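Elside Robotics Club: July Notes

The club's second project of the year is now under way. Four students have taken up the task of handling kitchen bowls with a pair of robotic arms, under the supervision of Lesia Mykhailiuk. The written plan allows 30 minutes for each pair, after which the controls are to be handed over.

Members are asked to record every attempt in the Skurow logbook, including those that are abandoned.

Work with the lavender bowls:

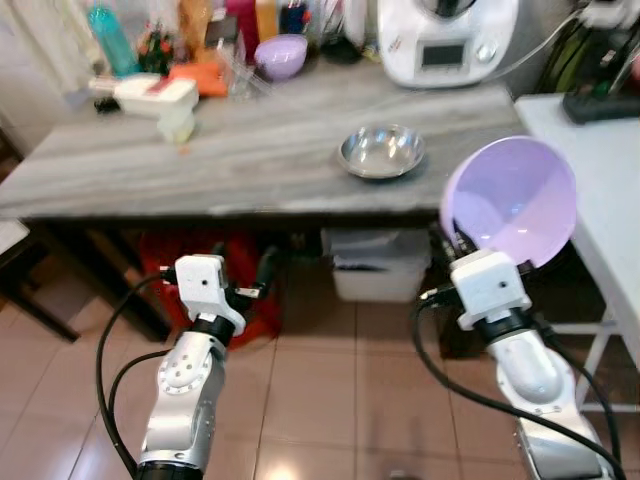
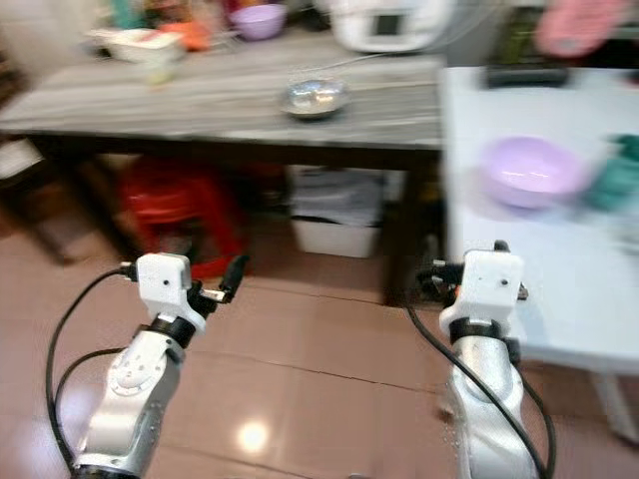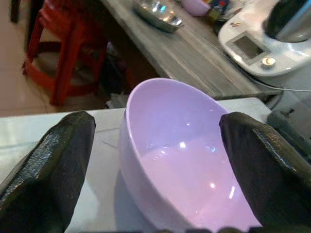 Next Meeting

The club will meet at 4 in Room 61. Logbooks should be brought along.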